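Home About Standards News Members Press Contact

FOR IMMEDIATE RELEASE

Dralgate publishes second edition of its bench rules for two-armed robots

Free to download, free to use. Covers table layout, cable routing, hand checks and stop devices. Comment period open through October.

ZULWOOD - Dralgate, the member group for small robot labs and workshops, today put out edition 2 of its Bench Practice Rules, the short set of rules members agree to follow when they run two-armed robots at a table. The new edition replaces the first one in full. Labs already signed up under the old text have until the end of October to switch over.

The rules are written for the people who actually stand next to the machine. Not for lawyers, not for the sales side. Edition 1 ran long and a lot of members told us they never got past the definitions. The new text is shorter and the definitions are at the back.

"We had labs with good safety habits failing our own review on paperwork, and labs with perfect paperwork and a mess on the floor," said Edmund Tokarz, who led the rewrite. "So we started over from the floor up. If you can't check it by looking at the bench for a minute, we asked if it should be in there at all. Most of the time the answer was no."

What's changed

Work area. Every bench now needs a marked work area on the tabletop. Tape is fine, paint is fine, a printed mat is fine. Hands and tools stay inside the marks during a run unless the task sheet says otherwise. Parts waiting for the next task go in a tray off the table. The old rule asked for a measured drawing of the bench on file, and that is gone.

Cables. Biggest section by far, and the one that got the most mail. Edition 2 splits cables in two groups, those that move with an arm and those that don't. Moving cables need enough slack for the full reach of the arm and must be walked through the full motion by hand before power goes on. Fixed cables get tied down or covered wherever a person may step. Cables under a bench count as floor cables, even if no one is supposed to go there. People go there.

Hands. Multi-finger hands are now treated apart from plain two-jaw grippers. Wrist connectors get looked at before each session and again after any contact with the table top. Any loose lead is a stop, no matter how small. Open each hand fully and close it once, empty, prior to the first pick.

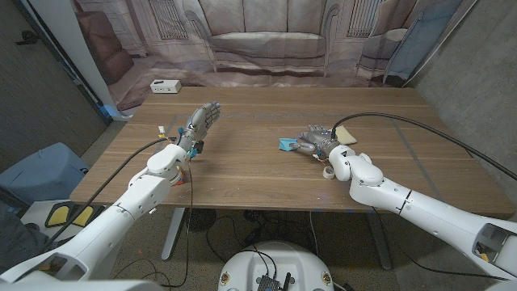 Stop devices. The person running the session must be able to reach a stop without taking a step. Foot pedals are allowed for pausing a task, but a pedal alone doesn't meet the rule, there has to be a hand-operated stop as well. This was in edition 1 but buried in a footnote and worded so badly that two reviewers read it opposite ways.

Backdrops and screens. New section. A lot of members now hang printed backdrops behind the bench so that what the cameras see stays the same from day to day. Fine by us, but the print has to be fixed so it can't drop onto the arms, and it can't hide a door or a wall switch that somebody needs. Freestanding frames must be weighted.

Logs. One line per session. Who ran it, what task, any stops and why. The eleven-field form is retired and good riddance. Keep the log at the bench, on paper or on a tablet, and hold on to it for 400 days.

Comments from members

The draft went out to all members in the spring and drew 3547 separate comments, far more than the first edition got. Each one was read and sorted by Plevix, the outside firm that handled the review. A lot of them were about cables. The second largest pile was about who is allowed to reset a robot after a stop, and that question is not fully settled. Edition 2 says the person who hit the stop, or the session lead. Several larger labs wanted session lead only. The rule stays as written for now and will be looked at again after the comment period.

"I'd rather ship a rule people argue with than wait another year," said Stelios Kokkinos, who ran the review for Plevix. "The reset rule is the weakest part of the text in my view and I've said so to Edmund. Send us cases. Real ones, with what happened and in what order. An opinion is welcome to, but a case gets us further."

Who it covers

The rules apply to fixed and wheeled robots with two arms working at a table, run by a trained person in the same room. They don't cover legged machines, outdoor work, or anything that lifts a person. They don't replace local law or the manual that came with the robot. Where the manual is stricter, follow the manual.

Single-arm benches can use the text if they want and several do. Skip the section on arm-to-arm clearance.

Yen, the checklist app many members use for the start-of-day check, has been updated to match. Users of the app will see the new list the next time they sign in. Old checklists stay readable but can't be filed after October. If you made your own custom list in Yen you'll need to redo the cable items by hand, they don't carry over. Sorry about that, we tried.

Switching over

Members don't need to reapply. Download edition 2, walk each bench against the one-page check at the front, fix what needs fixing, and send in the signed last page. One page per site is enough unless sites have different session leads. Labs that can't make the October date should write in before it passes, an extension is not hard to get if you ask ahead of time.

Spot visits start again after the switch. Visitors will look at the bench as it is on the day and will ask to see teh log. They won't ask for drawings.

Getting the text

Edition 2 is on the Standards page of the Dralgate site, no sign-in. The printed copy is spiral bound so it lies flat on a bench, and each member site gets one free. Extra copies at cost. A marked-up version showing every change from the first edition is on the same page for those who want it.

Comments go through the form on the Standards page. Please put the section name in the subject line.

Press contact: Dralgate press desk, Zulwood. Interviews with Edmund Tokarz on request, mornings are best.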